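3.2 Build and bench arrangement

The hand-held grippers were built in the shared workshop at Trevport between March and July. Two of us did most of the work (Bilyk and Karpenko), with Ogura handling the wiring and the logging software. The aim was a pair of tools that one person could hold, one in each hand, and use at a table for a couple of hours without too much strain on the wrists.

The first pair had jaws that were too narrow. They pinched small parts well enough but let a cup tip forward as soon as it was lifted. For the second pair we went over to block-shaped fingers with a broad, flat inner face. Each block has two small holes in its top edge, so that a strip of softer material can be screwed on later. We have not yet used this option, and all the results in Section 4 are for the bare blocks.

A camera on each gripper looks down between the fingers. Its position took longer to settle than anything else in the build. Mounted too far back, it saw mostly its own bracket; too far forward, it lost the base of the finger. The position we kept shows both fingers and the patch of table between them. Glare from the overhead lights was a nuisance on the pale table top and we did not fully get rid of it. Lowering the exposure helped a little – at the cost of detail on the dark fingers – and we left it at that. A further camera, at head height, covers the whole table.

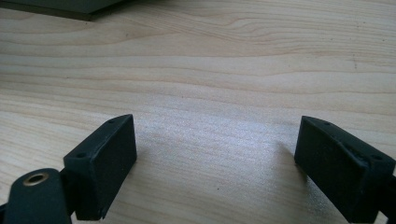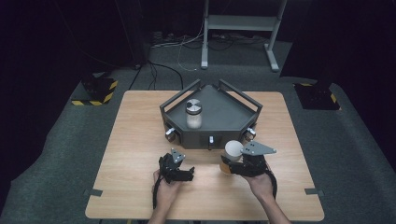

Figure 2. The grippers on the bench. First view: the open fingers at the table top, from the camera on one gripper. Second view: both grippers in use from head height, the right one holding a paper cup beside the tray fixture.

The tray fixture has five sides and low walls. It gives the operator a fixed area to work into and stops light items from being pushed off the far side of the table. Salehi drew it up after early trials on the open table, in which too many runs ended with something on the floor.

Each gripper has its own cable. We tried running both up the forearm under a sleeve, but the operators disliked it, and the cables now hang free beside the wrist. Kovalchuk's bench notes record 2 snagged cables over 600 runs, neither of which damaged a connector. Runs were done in blocks of 80, with a break after each block. At the start of a block the operator opened and closed each gripper fully so that the zero position could be checked against the log. Where the two disagreed, the gripper was reset and the check repeated before any run was counted.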